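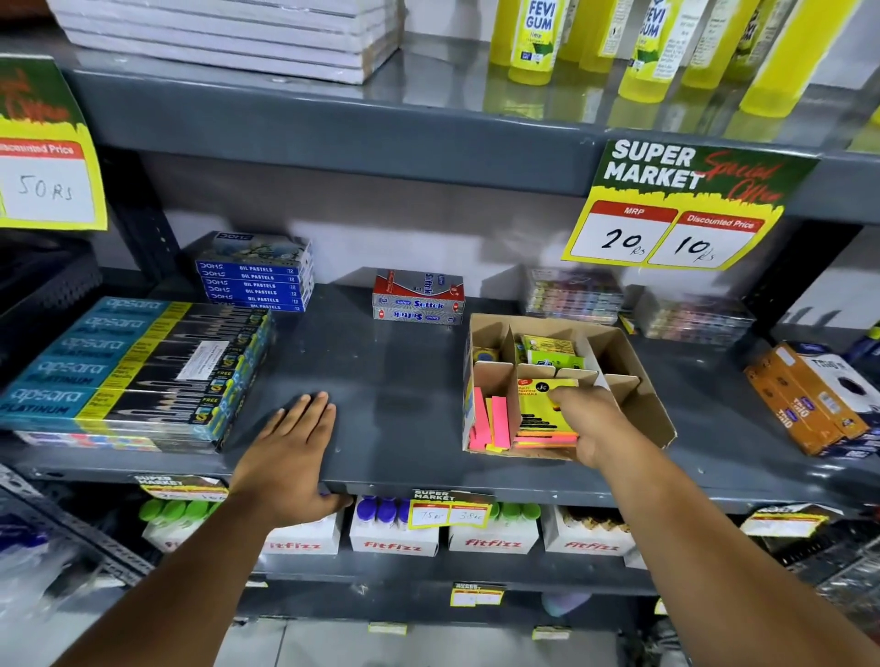
Right hand on the sticky notes, stationery shelf

Picking examples: should I keep the ones where the other hand is just resting?

Posted by Tudur Parri, 27 Dec 2019

Hi all, I'm putting together a set of shop shelf examples for a learning system (it's meant to learn picking small stuff out of crowded places) and I've got 58 clips so far. In loads of them only the right hand does anything, like the one at the top, where it's gripping a yellow pad in a divided cardboard box and the left is flat on the shelf edge. Do I mark the left hand as "idle", give it a label of its own, or bin those clips? My friend at Hukcombe says bin them, but that would leave me with 19 and I'd cry!

Baptiste Huet
Don't bin them! I had the same worry in May and ended up with two labels for the spare hand, "resting on something" and "free". A hand spread on a shelf edge might be steadying the person, and if you call that idle the system learns that the arm can hang anywhere. Also write down which compartment the pick is from. "Box" is too vague when it's split up like that one, and you'll have pink strips and other bits right next door to the pad. I do mine in Usteo (bit clunky, but it lets you label each hand on its own line). It took me some 2 hours to go back and redo the old ones, so do it now while your pile is small.

hamdy_fan
just keep everything, more is better. I never label the left hand and mine works ok mostly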